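4.2 Floor finish and the spread of fine dust in small storage buildings

The second part of the study looked at the floor itself. Earlier work on dust in storage buildings has mostly dealt with air handling, door traffic and the goods being stored. The floor is usually listed as "concrete" in the site table and not discussed again. Our first round of sampling suggested that this leaves out a good deal. Two buildings with the same doors, the same fans and nearly the same weekly traffic gave very different settled dust readings, and the only recorded difference between them was how the slab had been finished.

We therefore went back to the four sites (Bulen, Sernow, Jaunzems and Trasura) and sorted the slabs by finish. Bulen and Jaunzems have power-troweled slabs with no coating. Sernow was hand-floated and later treated with a silicate hardener. Trasura was troweled and then sealed with a clear acrylic, which the owner renews when it begins to wear through near the doors. All four slabs were poured as part of the original building, and none has been ground or topped.

Settled dust was collected on flat trays placed on the floor and on matching trays on the lowest shelf, 55 cm above it. Trays stayed in place for one week and were changed on Thursday morning, before the first delivery. Each tray was weighed before and after exposure on the same balance. Trays that had been kicked, moved or used to hold anything were thrown out of the data set. This happened more often at Jaunzems than elsewhere, where the main aisle is narrow and the trays had to sit close to the foot traffic.

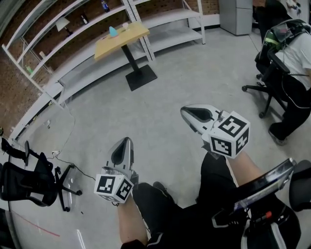

The floor trays at Bulen and Jaunzems collected more than the shelf trays in every week of sampling. At Trasura the two heights gave nearly equal weights, and in several weeks the shelf tray was the heavier one. Sernow fell between these cases. If most of the dust were coming in through the doors, we would expect the gap between heights to follow the door counts, and it did not. The weeks with the most door openings at Bulen were no different from the quiet weeks in July, when the building took almost no deliveries.

Microscope slides made from the tray contents support the same reading. Material from the uncoated slabs was largely pale mineral grains with sharp edges, of the kind produced when a cement surface wears. Material from Trasura was mostly fiber and cardboard fragments. We did not try to assign every grain to a source, and the slides were used only to check that the weights were not being driven by packaging waste.

Fig. 3. Mean weekly weight of settled dust at floor and shelf height, by site. Open symbols are floor trays and filled symbols are shelf trays. Bars show the standard error. Weeks with a discarded tray at either height are left out.

Wear at the surface was checked with a simple tape pull. A strip of clear tape was pressed to the slab with a hand roller, lifted, and weighed against a clean strip from the same roll. Pulls were made in the aisle, under the lowest shelf and just inside the door. At the uncoated sites the aisle strips were the heaviest and the strips from under the shelves the lightest, which fits with wear from shoes and cart wheels. At Sernow the three positions could not be told apart. Tape would not lift anything measurable from the sealed floor at Trasura except just inside the door, where the acrylic was visibly thin.

Cleaning habits complicate the comparison. Bulen is swept dry with a push broom, usually at the end of the day. Trasura is mopped. Dry sweeping is known to lift fine material and let it settle again, and some of what we weighed at Bulen may have been the same dust moving back and forth. To test this, the Bulen staff agreed to stop sweeping for 2 weeks. Floor tray weights dropped during that time and rose again when sweeping resumed, but they stayed well above the Trasura values throughout. Sweeping explains part of the difference between the sites and the finish explains more of it.

The slabs also differ in age, and we could not separate age from finish with only four buildings. The concrete mix was recorded for Sernow alone, where the drawings call for a strength of 3,000 psi. For the other sites we have only the owners' recollection. Any larger study should take cores, or at least use a rebound hammer on each slab before the trays go down.

The tray holders used at all sites were built by Vilmos Fekete, and the cutting pattern is given in Appendix B.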